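Inicio Perfil Hilos Guardados Buscar

Hilo sobre una pregunta que me llega cada semana: si las máquinas ya pueden hacer las tareas de casa o del taller. Voy por partes. 16 ago 2018

Trabajo en Skutero, un taller donde se montan muebles auxiliares y se reparan otros. Lo que cansa no es pensar, es encajar patas en bases durante toda la mañana. Eso es lo que nos gustaría pasarle a un robot.

El ejercicio que sirve para medirlo es bastante simple: unas piezas blancas, una base y un brazo que tiene que llevar cada pieza a su sitio. Un mueble de juguete, más o menos.

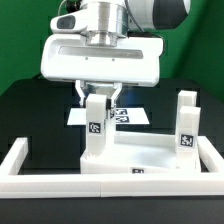
Coger una pieza rígida cuya posición se conoce es lo fácil. Las fábricas lo hacen desde hace décadas. Lo difícil empieza en el último tramo, cuando hay que meterla en un hueco con poca holgura.

Una persona nota con los dedos que la pieza va torcida y corrige sin darse cuenta. Un brazo tiene que medir la fuerza o mirar muy bien, y las dos cosas fallan por motivos distintos.

Los cuadraditos en blanco y negro son marcadores. Con ellos una cámara calcula dónde está cada cosa y hacia dónde mira. En mi cocina ningún plato lleva uno pegado, y esa es una buena parte de la distancia entre un banco de pruebas y una casa.

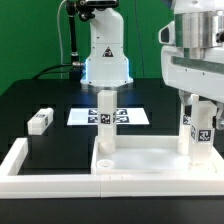 Segunda cuestión: el orden. Para montar algo hay que saber qué va primero, y qué hacer si una pieza acaba tumbada. Un aprendiz la levanta y sigue. Un programa cerrado se para, o peor, continúa como si nada.

Por eso me interesan más los sistemas que aprenden de muchas repeticiones que los que siguen una lista fija. Necesitan datos, horas y alguien que vuelva a dejar las piezas en su sitio entre un intento y otro.

Ese alguien cuesta dinero. Cuando en Janix nos presentaron su propuesta, el trabajo de volver a colocarlo todo no aparecía en ninguna línea del presupuesto. Pregunté y quedaron en contestar en septiembre.

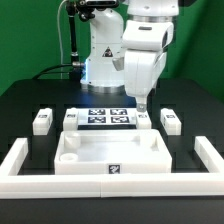
Tercera: la velocidad. En el banco de montaje, con 8 tornillos por mueble y dos personas, el ritmo lo marca quien atornilla. Un brazo lento puede valer si trabaja mientras nosotros hacemos otra cosa. Si hay que vigilarlo, no vale.

Me preguntan también por doblar ropa y vaciar el lavavajillas. Lo veo más lejos. La tela cambia de forma cada vez que la tocas, y un vaso mojado entre platos es un problema serio para una pinza.

Con piezas duras, siempre iguales y sobre una mesa despejada, soy más optimista - pero eso ya es casi una fábrica.
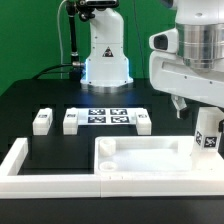
Lo que haría hoy en un taller pequeño: dejar al brazo el acercar piezas y presentarlas, y que el encaje final lo haga una persona. En Morelli trabajan así con los cajones y les va bien.

Para casa no compraría nada todavía, salvo el aspirador. El mío se atasca con los flecos de la alfombra y aun así lo uso a diario.

Si alguien ha probado el sistema de Rolosska con madera, que me escriba. Me interesa saber cómo se porta cuando las piezas no miden todas lo mismo, que es lo normal con la madera.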